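Karkameck Tabletop Set – README

Version 5 of the club's pick-and-place recordings. Please read the whole file before you train anything on it, and especially the part about splits, which catches out almost everyone the first time!

What this is

Karkameck is the robotics club's name for both our arm and the pile of data it has produced. We are a student club that meets on Saturday mornings, and this set is what we built up over two terms while getting ready for the Masilela Cup, the tabletop handling competition we enter each spring. There are 400 episodes in this release. In each one a club member drives the arm by hand through a short job (pick something up, put it somewhere else, push it aside, turn it over) while the wrist camera and the joint readings are saved together.

We love this set. It is scruffy in places, it was made by people who were also revising for exams, and it has taught us more than any kit with instructions ever did. If you are in another school or college club and want something to practise on, please take it and have fun.

Why we made it

The Masilela Cup rules give every team a tray of everyday things they haven't seen before and ask the arm to sort them. Last year we trained only on foam cubes. Our arm was brilliant at foam cubes. Then it met a teaspoon, and we came home with a lot of ideas and very few points. So this year we decided to use the sort of stuff you find in kitchens, pencil cases and coat pockets, laid out on whatever surface we could get at, with plenty of clutter left in.

What's in the folder

episodes/ holds one numbered folder per episode, from 001 to 400
tasks.csv gives the written instruction for each episode
objects.csv lists the things used, in our own plain words
splits/ has train.txt and test.txt
notes/ is the driving log, typed up from the club notebook, spelling and all

Inside each episode folder you will find the wrist video, a file of joint angles, a file of gripper openings, and a short text file saying whether the driver thought the attempt went well. That last one is a human opinion. Two drivers can disagree about whether a cup that landed on its side counts as "placed", and you'll see both views in the notes.

Tasks

The instructions are written the way we said them out loud, so they vary. "Pick up the lid", "grab the black lid" and "lid to the tray please" are all in there. We thought about tidying them into one standard wording and decided against it, mostly for the sake of the language team, who wanted the mess.

Flat things get far more episodes than they would in a balanced set. Cup lids, coasters, cards and thin books are the hardest things we have tried. The fingers have to come down very low and either catch a rim or slide the thing to where it can be pinched, and a few millimetres too high means closing on air. Beginners find this maddening and then, after a Saturday or two, weirdly addictive.

The arm and gripper

The arm is a hand-me-down six-joint model that we rewired ourselves. The gripper is our own design, the Flaro, with two slanted fingers that open and close together. The finger pads wear, so their look changes through the set. We don't correct for this. A model that only works with fresh pads won't get far in our club, and probably not in yours either.

The camera sits on the wrist and looks down past the fingers, so the fingers are nearly always in view. Some of our members tried masking them out before training. Others left them in and got better results, possibly by letting the model see where the pads are compared with the object. Both scripts are in the Skomex toolbox, our shared folder of training code, if you want to try it yourself and tell us who was right.

Splits – please read

The training list has 300 episodes. The test list takes 40, chosen so that the objects in them never get picked up in training, though they may lie in the background. The remaining episodes are spare. They include practice runs by new drivers, and we suggest leaving them out until you have a baseline.

Do not shuffle everything together and cut it at random. Episodes filmed one after another share the same table layout, and a random cut puts near-copies on both sides. We did this in our first month and had a very happy week with our wonderful scores.

Known problems

Shiny surfaces. Polished stone and gloss plastic both throw back bright patches, and a simple colour threshold will chase the patch instead of the object.

Dark on dark. When the thing being picked up is black and so are the fingers, our early segmenter joined them into one blob as soon as they got close. The newer one is better at it, but still slips.

Half-seen objects. The wrist view is narrow. Plenty of things are only partly in view, and objects.csv lists them anyway if the driver knew they were on the table.

Timing. In a small number of early episodes the joint readings lag behind the video. They are marked "lag" in tasks.csv. The Skomex loader can shift them for you, or you can skip them.

Left-handed layouts. Most of our drivers put the target near the middle and the clutter round the edges. It's a habit, and a model will learn it. If you record your own episodes to add to ours, please put the target somewhere awkward!

Using and sharing

The set is free for teaching, club work and competitions. If you publish results, call it the Karkameck Tabletop Set and give the version number. If you fix something, send the fix back to us and we'll put it in the next release with your club's name beside it. We really do read every message, usually out loud at the start of the session.

How to add episodes

Drive slowly. Start with the gripper open and clear of the object. Say the instruction before you move, and write it down exactly as you said it. Finish with the arm back at rest, even if the attempt was a disaster, and keep the disasters in. Check the video plays before you clear the table.

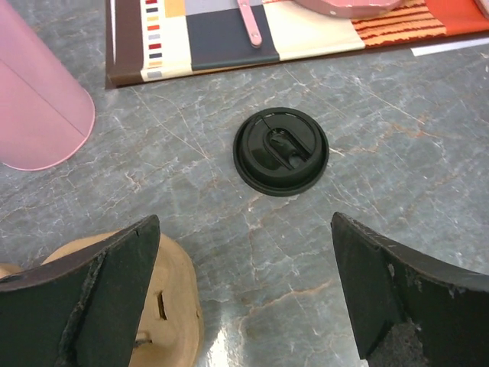 New episodes go in a folder called incoming/ with your club's name on it, and one of us will renumber them. Please don't number them yourselves, as we've already had two different sets of 401 and untangling them took a whole Saturday. We're after more flat things, more see-through things and anything floppy, so if your club has a drawer full of odd socks, we would be delighted to hear from you.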